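Teaching two arms to pick up small blocks: tips from the bench

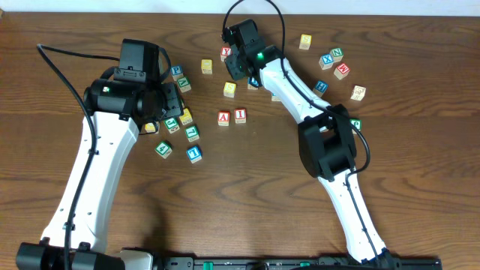

Workshop tips: Teaching by hand

Alphabet blocks are a good first job for a pair of small robot arms. They have flat sides, they don't roll off the table, and a dropped one does no harm. The notes below are for anyone leading the arms through the job from a second set of handles, or by holding the arm itself.

Before you start

Wipe the table and the faces of the blocks. Dust from new wood ends up on the finger pads and the grip gets worse through the afternoon. A cloth wrung out in plain water is enough for the pads. Don't use furniture polish on the table, or the blocks will skate when you nudge them.

Check that the rail is tight to the bench. Push each arm gently at the elbow with the power off. If the rail shifts at all, do up the clamps again before you record anything.

Leave slack in the gripper cables. A loop at the wrist should let the gripper turn fully both ways without pulling. Tie the cable lower down on the link, never across the joint. I use the soft ties from Plarken, which can be undone and used again.

Setting out the blocks

Scatter them by hand and leave them as they fall, some close together and some on their own. If you lay them in tidy rows every time, the arms learn the rows. Change the layout after each run and turn a few blocks on to a different face.

Keep a finger's width between most blocks to begin with. Tight clusters can come later, once single blocks are going well.

Leading the arms

Come down from above, stop, then close. The stop matters. Half a second is plenty, but do it the same way each time.

Grip across two flat sides and avoid the corners. If the block twists as the fingers close, open up, move back and try again. Keep that run if the second try was clean, as the arm needs to see how to recover.

Work one arm at a time for the first 30 runs, with the other parked well back. After that, let each arm look after its own side. For blocks in the middle, decide beforehand which arm has them and stick to it.

Watch the elbow as well as the fingers. It is easy to stare at the gripper and knock a block with the arm behind it. A block hidden under the elbow is best left until the arm has moved away.

Take a break every 17 runs or so. Tired hands make jerky runs, and the jerks get learned too.

Keeping the runs

Throw out any run where you bumped the table or somebody reached in. Marcelino Carretero, who lent me his Grindard clamps, kept everything for his first attempt and had to go back through 453 runs with a notebook. Mark the bad ones as you go — a cross on paper will do.

Save under the job and the month, such as "blocks February", and keep a copy on a second drive.

Putting away

Park both arms before switching off, and hold each one by the link as the power goes. Some will sag and drop on to the table.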